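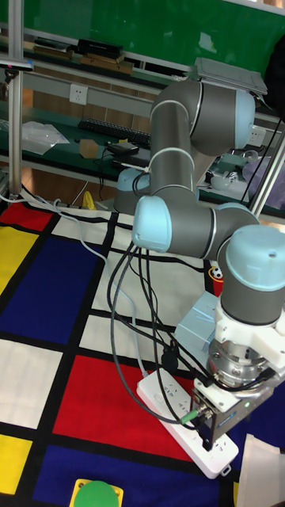
Skomum Boards > Off-Topic > Food & Kitchen > Sourdough starter in the fridge

**crumbcount**
How long can a starter sit in the fridge before I owe it an apology? Mine has been in there since June. There's a gray liquid on top and it smells like a nail salon.

**Delić_fan**
It's hungry, that's all. Pour off the liquid, keep a spoonful from the bottom, feed it flour and water for a few days. Mine survived a move and a divorce.

**ovenmitt2**
Or stir the liquid back in. Pouring it off just gives you a stiffer starter, and people treat that step like a religion. 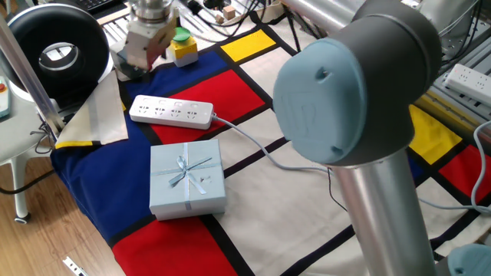
**Delić_fan**
Stir it in if you like bread that tastes like a battery. Some of us have guests.

**ovenmitt2**
I've had guests. They ate it.

**plainflour**
Were they allowed to leave? Anyway, check for pink or orange streaks first. If you see any, throw the whole thing out, jar included. Gray is fine.

**crumbcount**
No pink. Fed it 20 grams of rye last night and got 2 bubbles. I've had worse roommates.

**ovenmitt2**
Put it somewhere warmer and feed it again tonight. And use a bigger jar, or you'll be scraping it off the shelf.

Contact | © Skomum Boards | Back to top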